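Search this site Search Go

Voicu Handheld Gripper Kit, trial unit: pre-use check
Checked by: Marlene Reuter 8/30/21
Kit: pair of grippers, case, charger, 886-gram hand weight

1. Case latches. PASS. Both close. One needs persuading.

2. Trigger returns when released. PASS, with a squeak the brochure leaves out.

3. Pivot screws tight. PASS after two quarter turns. Babatunde has the hex key and would like it known that he wants it back.

4. Finger pads intact. FAIL. Foam is torn and peeling along the edges. Kerkia's quote calls the pads "long-life." Ask them whose life.

We use this website's cookies to remember your preferences. Accept Manage

5. Table-setting trial: plate, placemat, wooden tray. Clear the table edge first, and agree on who reaches for what. 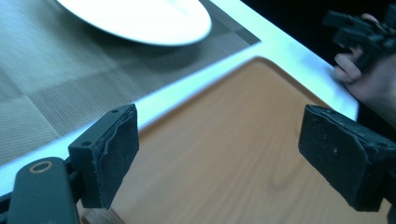 6. Grip on smooth items. HOLD. No plates over the hard floor until new pads are on. Tiina has priced replacement plates and was not amused.

7. Spare pads in case. FAIL. The packing list says 2. The foam cutout for them is lovely.

Result: not cleared. Recheck in September, once Kerkia sends pads.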